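Re: [cell-practice] written rules for two-arm assembly stations

Abenezer Sisay wrote:
> We have a draft of house rules at Flelgate for the two-arm stations,
> but it stops at speed limits and e-stops. Does anyone have wording
> for handing off a part from one arm to the other, and for what
> is allowed on the table while a job is running? I'd rather borrow
> than write it from scratch.

Hi Abenezer, and hi all,

Borrow away! We went through this in February for the stool job on Ostov, and our sheet is now 22 lines long, down from 66 (people started reading it once it fit on one page). The part you want is near the top. One arm is named the holder and the other the mover, and the names go in the job file before anything runs. The holder doesn't let go until the mover has reported a grip and kept it for 400 milliseconds. We argued about that number for ages - Iraís Olvera wanted it longer, I wanted it shorter, and she still brings it up.

For the table, our wording is "parts for this job, laid out before start, and no reaching in after." Cables get their own line: check the slack at full reach on both arms, every shift, and sign for it. I used to think signing was silly. Then I had to go back through 3,000 cycles of logs looking for when a connector started acting up, and I got over it.

A few from the stool job:

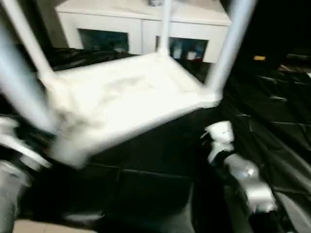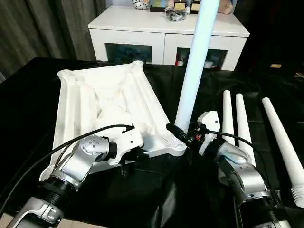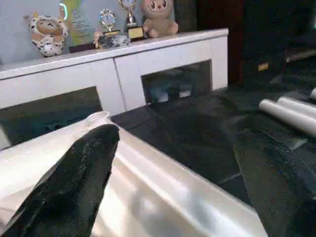
Iraís asked me this one when she read the draft, so I'll put it here too: who gets to clear a stop when both arms are holding the same part?

The person who started the job, and only after someone has a hand-guided release ready for each arm. We open the mover first, then the holder, and we log it as a stop even if it took a few seconds.

The one bit I'm still unhappy with is our line on grip force. It just says "lowest setting that holds," and the Zedell crew and the Abera crew read that in two very different ways. If your draft has anything better, please send it over and I'll swap you the whole sheet for it.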